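# Sirkley Table Words

A word list of kitchen and dinner-table talk, gathered from home cooks in and near Skurnanton. I love this stuff — one town, so many names for a ladle!

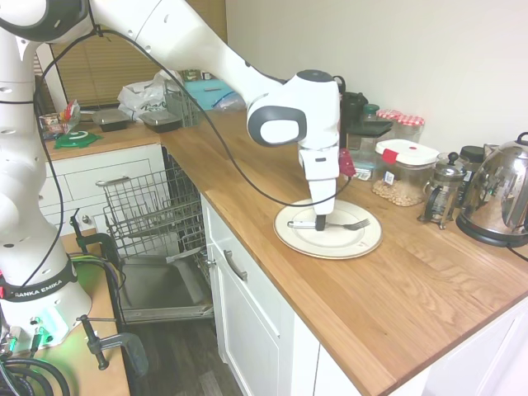
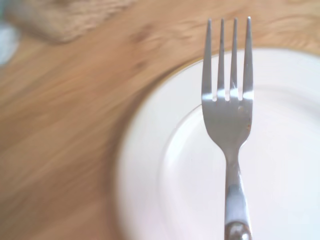
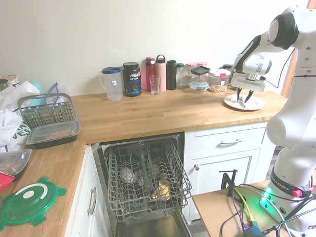

## What's inside

- 1,438 entries, with spelling variants
- about 800 example sentences
- `notes.md`, Rania Belhaj's wonderful notes on soup words

## Known gaps

Baking terms are thin. Send more to Souad Benmoussa before January!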